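Bedspreads, or what's the point of them
Household and Home > Bedrooms and Linen

marrowfat
Started this topic Friday, 7.40pm
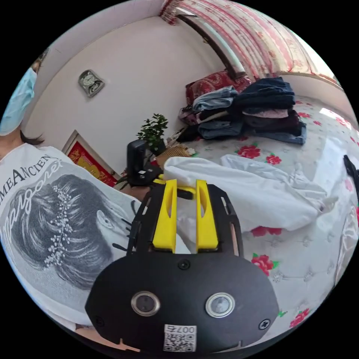
The bedspread under discussion. Red roses, green leaves.

My aunt has decided she is "done with florals" and has passed this on to me. I have been a duvet person for my entire adult life and have no idea what you're meant to do with a bedspread. Does it go on top of the duvet? Instead of the duvet? Do you take it off at night, and if so where does it go, given that I have one chair and the chair is spoken for?

Also, how do you wash it? The label has been washed so often that it's now a blank white tag. My machine is a small one and came with the flat.

Terness_Tim
On top of the duvet in the day, off at night, folded over the end of the bed. My mother would have had a stroke if anyone sat on hers before six o'clock.

The washing is where you'll come unstuck. If it's a double with a proper drop down both sides, it'll go into a small machine and come out with a dry patch in the middle. Launderette.

kirstypomare
Lovely, I'd have that off you in a minute. Roses are coming back, they've been coming back since I got married.

Don't go straight to the launderette. Do it in the bath first with a bit of the liquid stuff for woollens, cool water, and see if the red runs. I had one with poppies on that I put through at 40 with the pillowcases and we slept on pink for years. Do a corner first — wet it, press a white hanky on it, leave it ten minutes.

Kirsty

oldgusset
It's been washed so often the label has gone blank and you think the red is going to run NOW?

kirstypomare
Different powder, different water. Mine had been washed plenty as well. I'm only saying what happened.

Terness_Tim
I'm with gusset. Any dye that was going to leave has left. And have you ever lifted a wet bedspread out of a bath? It's like getting a drunk out of a canal. I did it once in March, put my back out, and the thing then hung over the bannister for two days dripping on the post.

marrowfat
I have no bannister. I have a clothes horse with a broken leg, and a radiator under the window that does one side of whatever you put on it.

The launderette nearest me is the Clullon on the parade. Is it any good? There's a sign saying NO RUGS NO HORSE BLANKETS which makes me wonder about the other customers.

huiling.li
The Clullon is fine if you use the big machine at the back on the left. The other big one stops before the last spin and you have to go and find the man. Nineteen quid for a service wash last time I went, though, and they fold everything in thirds for some reason, so it comes home with two creases you could rule lines with.

I'd do it yourself and use the dryer on low. Take it out while it's still a tiny bit damp and put it straight back on the bed to finish. No ironing.

oldgusset
NINETEEN. I paid less than that for the bed.

huiling.li
We can tell a lot about you from that, gusset.

duvetsceptic
Joining in to say that duvets were a mistake. My parents went over in 1978 and never had a made bed again, only a sort of heap with a cover on. Sheet, blankets, bedspread, tucked in at the bottom. You wake up in the same place you went to sleep.

Terness_Tim
You wake up in the same place because you can't move your feet.

duvetsceptic
That is what the tucking is for.

kirstypomare
I sleep with blankets in the winter and I'm 62 with perfectly good feet, thank you Tim.

marrowfat
I'm not ready to go over to blankets. Can I go back to where it lives at night? Folding it over the end is all very well but I kick. It'd be on the floor by one in the morning and I'd find it on the way to the loo.

huiling.li
Blanket box! My sister got one of the Folance ones, the lid comes down slowly so you keep your fingers. Goes at the end of the bed and you can sit on it to put your socks on.

oldgusset
Or leave it on. Over the duvet, all night. It isn't against the law. I've done it for years with a candlewick one and the extra weight is rather nice.

Terness_Tim
Candlewick is another matter, it's practically livestock.

Leaving it on does wear it out quicker, mind. The top edge goes first, where you grab it.

kirstypomare
Turn it round once a month, then, top to bottom. With roses all over no one will know which way up it is.

witkowska_b
Has anyone asked whether the aunt might want it back? Mine gave me a set of curtains, and over two years later turned up wanting to know where they were. They were cushions.

marrowfat
Oh God. I hadn't thought of that. She did say "look after it", which I took as a pleasantry.

Right: hanky test tomorrow to keep Kirsty happy, then the Clullon, back left machine, dryer on low. I'll leave it on at night for now and see how I get on. No cushions.

kirstypomare
Cool water for the hanky test! Not warm!

oldgusset
It won't run.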